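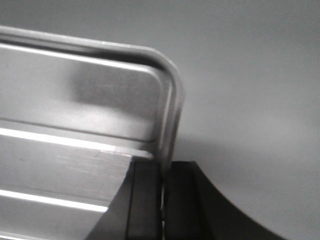
薄板很软，这是它最出名的毛病，也是这一章全部乐趣的来源。剪一块平整的薄铁皮，捏住一头平举起来，另一头马上就耷拉下去，手稍微一抖，它还会哗啦哗啦地响。可是我们身边到处都是用薄板做成的东西，端得起，放得稳，也经得住磕碰！差别在哪里呢？看看上图中金属件的边缘：它高出板面，做成一道粗粗的、圆滚滚的边，像一根管子，顺着边沿走到转角，圆圆地拐个弯，再接着往下走。板还是那块板，材料也没有换，形状一变，脾气就全变了。本章要讲的就是这种变化：怎样只靠形状，让一件东西变硬。

# 第 4 章　形状与刚度

学完本章，你应当能够：

- 区分“强度”和“刚度”，并能用自己的话向没学过力学的人讲清楚；
- 计算矩形截面的惯性矩，并判断一块板平放和立放时刚度相差多少；
- 说明翻边、卷边、压筋和波纹各自在哪个方向上起作用；
- 看到一件陌生的薄壁制品时，指出它的哪些形状在为刚度服务。

## 4.1 先从一张纸开始

请放下书，找一张普通的打印纸。真的去找一张，后面的公式会因此好懂很多。

把两本一样厚的书隔开一掌宽，纸平搭在上面，然后在纸中间放一枚回形针。纸会往下弯。再放一枚，弯得更厉害，放不了几枚，纸就从书之间滑下去了。现在把同一张纸来回折成扇子那样的褶子，让褶的方向从这本书通向那本书，重新搭好。回形针可以一把一把地往上放，最后你多半会换成橡皮、钥匙，甚至一只小杯子（空的！别拿装了水的杯子来试）。

再把折好的纸转九十度，让褶的方向与两本书平行。它又软了，而且比没折的时候还要软，像手风琴一样一拉就开。

这个小实验里藏着本章的两个核心事实。折褶没有增加一点材料，却让纸在一个方向上硬了许多；这种硬是有方向的，换个方向就没有了。许多初学者记住了前一个事实，忘了后一个，于是把加强筋画在了毫无用处的方向上。我们在习题里会专门对付这个毛病。

## 4.2 强度不等于刚度

日常说话时，“结实”两个字包办了一切。在力学里它要拆成两半。

**强度**说的是一件东西在破坏之前能承受多大的力。**刚度**说的是它受力之后变形有多小。一根钓鱼竿可以弯成大弧而不断，它的强度很好，刚度很低。一支粉笔几乎看不出弯曲，可是轻轻一掰就断，它的刚度不低，强度却很差。

做设计的时候，两者常常要分开检查。Plunholm 有一座跨过水渠的步行桥，刚建成时强度算得很宽裕，满桥站人也不会有危险，但是走在上面能明显感到桥面上下颤动，居民不肯走，宁可绕路。后来的改造没有更换主要材料，只在桥面板下面加了纵向的肋。颤动减轻了，走的人也就多了起来。桥原先缺的是刚度，强度一直够用。我们在第 4.6 节会回到这座桥，把它简化成一根梁来算一遍。

刚度本身又由两部分决定。一部分来自材料，用弹性模量 $E$ 表示；另一部分来自截面的形状和尺寸，用截面惯性矩 $I$ 表示。弯曲问题里，这两个量总是乘在一起出现：

$$
\text{弯曲刚度} = E I
$$

这个式子短得可爱，却值得多看两眼。想让一根梁硬起来，可以换 $E$ 更大的材料，也可以想办法增大 $I$。换材料往往意味着换价钱、换重量、换加工方法，而且 $E$ 能提高的余地相当有限：同一类金属的各种牌号，强度可以差很多，弹性模量却彼此接近。增大 $I$ 就自由多了。截面画成什么样，笔在我们自己手里。

## 4.3 一块板的两种放法

我们来算一个数。设有一块长 1,000 毫米、宽 300 毫米、厚 3 毫米的钢板，两端架在支座上，中间承受一个向下的力。矩形截面对其水平中性轴的惯性矩是

$$
I = \frac{b h^{3}}{12}
$$

式中 $b$ 是截面的水平宽度，$h$ 是截面沿受力方向的高度。

平放时，$b = 300$，$h = 3$，于是

$$
I_{\text{平}} = \frac{300 \times 3^{3}}{12} = 675\ \text{mm}^4
$$

立放时，两个数对调，$b = 3$，$h = 300$，于是

$$
I_{\text{立}} = \frac{3 \times 300^{3}}{12} = 6\,750\,000\ \text{mm}^4
$$

两者相差一万倍！同一块板，同样的钢，同样的重量，只是翻了个身。第一次算出这个结果的学生常常以为自己多写了几个零，其实没有。高度在公式里是三次方，宽度只是一次方，这个悬殊就是从三次方里长出来的。

当然，没有谁会真把一块光板立起来当梁用。它太薄，稍微偏一点就会向侧面倒下去，或者在受压的上边缘扭成波浪形。这种现象叫**失稳**，第 5 章会详细讨论。眼下只需要记住：$I$ 大，不代表什么麻烦都没有了。

> **想一想**
> 如果把板的厚度加倍，其他尺寸不变，平放时的惯性矩变成原来的几倍？重量变成原来的几倍？先猜，再算，把猜的数也写下来。

## 4.4 把材料搬到远处去

惯性矩的公式还有一种更有味道的读法。把截面切成许多小块，每一小块的面积乘以它到中性轴距离的平方，再全部加起来，得到的就是 $I$：

$$
I = \int y^{2}\,\mathrm{d}A
$$

距离是平方，所以离中性轴远的材料贡献特别大，离得近的贡献很小，正好落在中性轴上的材料，对弯曲刚度几乎没有帮助。聪明的做法于是很清楚：把材料搬到远处去。工字钢这样做，空心竹竿这样做，鸟类的长骨也这样做。

薄板的翻边和卷边用的是同一个办法。板面本身又薄又平，所有材料都挤在中性轴附近。把边缘折起来一小截，这一小截就离开了原来的平面，整个截面的中性轴也跟着移动，惯性矩随之上升。若把边缘继续弯下去，弯成圆管状，还会多得到几样好处：边上不再露出锋利的切口；边缘自身不容易局部起皱；手指端着也舒服得多。圆角也有讲究。尖角处应力容易集中，冲压时板料也容易开裂，圆角能让材料较为平顺地流过去。

Nemham 的一家钣金作坊至今保留着一台手摇的卷边机，供学徒入门时使用。学徒先剪一条平直的铁皮，用手弯一弯，再送进机器卷出一道边，取出来接着弯。那种手感上的差别，比任何一页公式都来得直接。如果你们学校有金工教室，我非常希望你们也能试一次，记得戴好手套，没有卷边的铁皮很割手。

## 4.5 筋、褶与波纹

翻边加强的是板的边缘，对于面积较大的板，中间仍然是软的。用指头按一按大块薄板的中央，它可能会“嘣”的一声凹下去，松手又弹回来。要对付中间这一片，常用的办法有下面几种。

**压筋。** 在板面上压出细长的凸起。筋的走向应当沿着弯曲最严重的方向，也就是从一个支承通向另一个支承。筋若在半路突然中断，断头处容易成为新的弯折线，因此筋的端部通常做得平缓，逐渐过渡到板面。

**波纹。** 整块板都做成连续的起伏。它在沿波纹的方向上很硬，在垂直于波纹的方向上很软，可以卷起来。Culldale 的旧仓库用的就是波纹铁皮屋面，波谷顺着坡度向下，既承担了檩条之间的跨度，又顺便把雨水引走。

**微拱。** 让板面略微鼓起，变成曲率很小的壳。这一招对两个方向都有效，代价是成形比较困难，鼓得太浅时还可能被按翻过去。

几种办法可以合用。观察一件制品时，不妨先找支承在哪里，再找力从哪里来，最后看筋和边的走向是否与前两者对得上。对不上的时候也别急着判它设计错误，有些形状是为了叠放、排水或者好看。

## 课前活动

以下活动请在讲授第 4.6 节之前完成，记录写在练习本上，不必誊抄。

1. 用一张打印纸做一座纸桥，桥墩用书，不许用胶水。先画草图，标出你认为中性轴所在的位置，再动手折。
2. 在家里找一件带翻边或卷边的薄壁制品，画出它边缘的截面。看不见内部时，用虚线画出你的推测，并在旁边注明“推测”。
3. 将同一条硬纸板分别平放和立放，在中间挂同样的重物，比较下垂的程度。立放时如果它向侧面歪倒，请把歪倒的样子画下来，第 5 章要用到这张图。

做第 3 项时，可以请同桌轻轻扶住纸板两侧，扶的人只挡住侧倒，不要往上托。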